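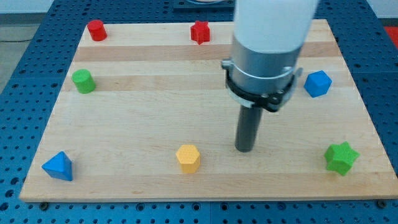
I spent most of the 23rd January getting the arm back to where it was before Christmas. The blocks had started ending up a little to one side of where they should, and it was worse towards the far edge of the board.

I began with the board. It's maple, and it moves a bit with the heating. I took it off, wiped down the blue table, put it back and did the bolts up by hand first, then with the key. One of them had hardly been holding.

Next was the tool. It's a plain rod in a black bracket round the wrist, and the bracket screws work loose. I took all of them out, cleaned the threads and put them back with a drop of threadlock. Carla Jaber at Tannous had told me to do this in July and I didn't.

Then I taught the arm its reference points again. I do 16 across the board, coming down slowly at each one and stopping just short of the wood. The old file had 13, with a gap near the green star, so I added three there. The rod measured 116 mm from the bracket, and I had typed in the wrong length last time. That was probably most of the trouble.

I've saved the new settings as Zeltham 2 and kept the old ones. The next full check is due at 3000 cycles. I still need to tidy the cable on the floor, and to order spare bracket screws from Celletti, as I'm down to the last few in the tin.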